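Washing a cotton duvet cover with red print – color bleed?
Posted by Hiba Fakhoury, October
Board: Laundry and Linens

hfakhoury
I bought a set of Pellis bedding, white cotton with a red pattern on the cover and both pillowcases. The label says warm wash, tumble dry low. My last red and white set came out pink after the second wash and I'd like to avoid that. I have a front loader and fairly hard water. Do I follow the label or go straight to cold? I also read that soaking in vinegar first will set the dye. Has anyone tested this?

oldmangle
Cold, every time, for the first 3 washes at least. Wash it by itself. Don't leave it sitting wet in the drum when the cycle is done. Most of the pink I've seen came from a load that finished at night and got pulled out the next morning.

Elie Daher
Vinegar doesn't set the kind of dye used on cotton. It's used with acid dyes on wool and silk. On printed cotton, the dye was either fixed at the mill or it wasn't, and a soak at home won't change that. What you can do is wash out the loose dye before it lands on the white parts. That calls for plenty of water and a short first cycle, then a second rinse.

I would also disagree with cold every time. Cold water leaves body oil behind, and after a few months the white goes gray around the top edge where people hold it. I do the first few washes cold and then go warm, as the label says.

oldmangle
My covers are washed cold all year and they aren't gray. Depends on the detergent. 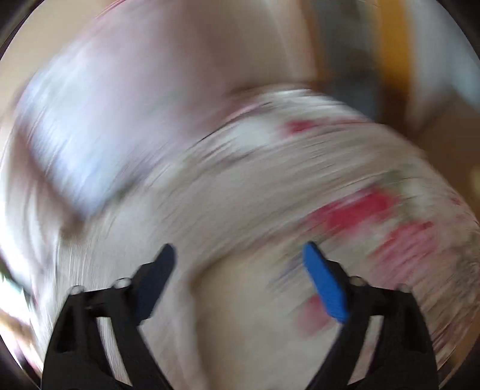 Elie Daher
It does depend on the detergent, and also on how full the drum is. A queen cover in a small front loader twists up into a rope and the middle hardly gets rinsed. If you have pillowcases in there too, they end up inside the cover. Button or zip it closed before it goes in. I have washed sets where the cases came out of the cover still soapy.

tansy_b
Do the cloth test before any of this. Wet a corner of the red part, press a white rag on it hard and leave it for 5 minutes. If the rag stays white, stop worrying and follow the label. If it picks up color, send the set back while you still have the receipt. I returned a Jornlow set for this and they took it with no trouble.

hfakhoury
Did the test on the inside of one pillowcase, on the hem. Very faint pink on the rag. I had to hold it up to the window to see it. Is that a fail?

tansy_b
I'd call it a fail. Others won't.

Elie Daher
I wouldn't. A new red print nearly always gives up a little the first time. Wash it once on its own and repeat the test. If the second rag is as pink as the first, that's a different matter.

marlo392
Color catcher sheets. Put two in and forget about it. I do all our guest room sheets this way – reds, navy, everything.

oldmangle
Those sheets catch what is floating in the water. They do nothing about a wet red patch folded against a wet white patch, and with a duvet cover you have that all over. Shake it out and hang it as soon as it stops.

marlo392
Fine, but they still help. Mine come out of the wash pink and the bedding doesn't.

Salameh_K
On the hard water: use a bit more detergent than the box says for soft water, and skip the fabric softener. Softener builds up on cotton and makes it feel waxy. Also, what is the thread count? I had a 300 percale and a heavier sateen in the same red, and the sateen bled far longer. Might have been two different mills.

hfakhoury
300, percale. I washed it Saturday by itself, cold, short cycle, extra rinse, zipped closed with the cases done separately. Hung it over two lines so the cover stayed open. The white looks white to me. Second rag test had no color I could see. I'm going to do two more cold ones and then try warm.

Elie Daher
Good. Keep the rag so you can compare it with the next one.

oldmangle
Or stay with cold and leave it alone.

Comments (4)

Dot R.
I have used vinegar for years and never had a bleed. I don't care what the chemistry says.

lin_w
Dot, were those dyed at home or bought? I think that's what he meant about the cotton.

Dot R.
Bought. Onham, mostly. Half a cup in the rinse.

pfk
If it has already gone pink, don't put it in the dryer. Rewash it while it's wet with an oxygen bleach, if the label allows that, and check it before you dry it. I got most of the pink out of two pillowcases. The third had been through the dryer and it's a dust cloth now.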